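How to run a robot demo table at your open day

I ran our demo table at the Flallgate open day in May, and I learned most of this the hard way. If you've been handed the same job, pull up a chair!

Start with one task. Gemma Gatti wanted five, I talked her down to a single pick-and-place, and we still had people stopping to watch until we packed up at 4 p.m. Run it the evening before from a cold start, with the lights set the way they'll be for visitors.

Next, put the simulator on a big screen beside the real arm. Kids go straight for it (so do their grandparents). Load the scene, reset it, and check that every object lands on the table. Save that state under a name you'll remember – ours was Longo – so you can get back to it fast when somebody wanders off mid-turn.

Then write your script on one card. Mine had three lines: say what the robot is going to do, let it do it, ask who wants a go. We got through 41 turns that way, and 39 of them needed no help from me or Morenike Bassey.

Keep the first scene simple. Ours had an apple, a bowl and a planter on a wooden table, plus a hand model, and that gave folks plenty to ask about.

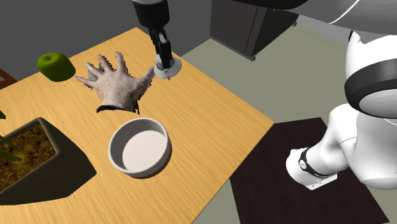
Filed under: Open Days and Demos

Before you open the doors, move the camera view around and pick one where people can see both the gripper and the tabletop. Save it. Leave the reset key labeled with tape, too – I got asked for it all morning.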